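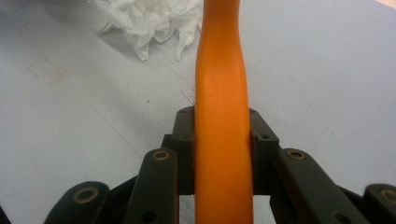

Pellow changes advice on storing home-pickled vegetables

Pellow, the preserving supplies firm, has revised the instructions printed with its pickling kits. From March, jars filled without a boiling water bath are to be kept in the fridge from the first day and eaten within 8 weeks. The earlier leaflet allowed a cool cupboard for recipes with a high vinegar content.

The change covers whole and sliced vegetables in brine or vinegar. Jams and fruit syrups are not affected. Vinegar for all quick pickles should now be at least 5 per cent acidity, undiluted until measured, and the jars should be washed, rinsed and heated before filling.
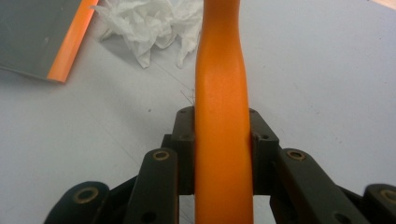 Density of the vegetable is the main reason given for the revision. Vinegar moves slowly into thick pieces, and the centre of a large piece can stay well above the target acidity level for days after the surface has reached it. Shape matters too: a long piece that narrows at one end and broadens at the other will not pickle evenly if left whole, and the leaflet now asks for such pieces to be cut to an even thickness. Archana Mishra, who edited the text, said the old wording had assumed thin slices throughout.

The standard recipe has been rewritten for a jar of 800 ml. Headspace is given as a measured depth in place of "nearly full", and the vegetables must be held under the liquid. Salt quantities are stated by weight only. Kits sold under the Torkia name carry the same leaflet, apart from the page on lids.

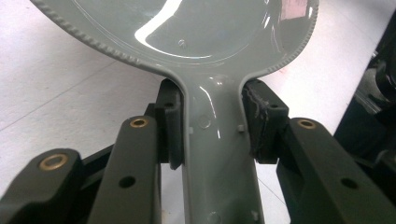
Urmila Shukla welcomed the salt weights but said the fridge rule would be awkward for anyone putting up a whole season's crop, and asked for a tested water bath method to be printed alongside it. Pellow said processing times for three jar sizes were being checked and would be added to the next printing. Older leaflets should be thrown away.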